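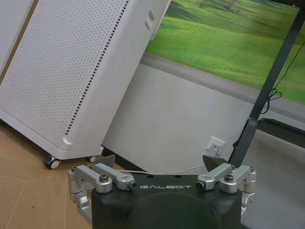
Signe Eide wrote back at 7:40 that a purifier on casters should stand at least a hand's width from the wall, and that mine has probably been too close since we moved in. Fair. Pulled it out, vacuumed the perforated front panel with the brush head, then the long vent strip at the corner, slot by slot. The caster hubs had hair wound into them. Tweezers.

Filter counter read 989 hours. The Cumum leaflet gives 1,821 before replacement, so it stays in. Noted inside the back cover of this book.

Moved on to the display stand. Satish Annamalai wants the screen lower for the May meeting. The bracket holes are 16 mm bolts according to Virgil, which I doubt. Left the height alone. Dusted the shelf between the poles and the base plate, which shows everything, being black. Wiped the gray part of the wall below the hills with a damp cloth. The mural itself gets a dry cloth only, per Munteanu, who hung it. 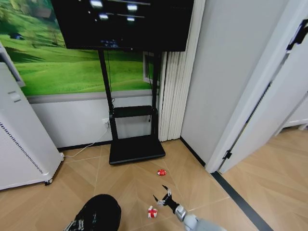 Can the purifier and the display share one outlet? They can if the combined load stays under the rating of the strip, and ours do, at around 800 watts with both running on high.

Outstanding: white cable still lies across the floor to the left of the stand. Needs a flat cover or a clip run along the baseboard. Kivstead has covers in gray and in white, price not checked. Pleated panel not touched today. Door hinge on the far right wants oil, Luminița has the can.

Stopped at 11:15. Vacuum bag nearly full.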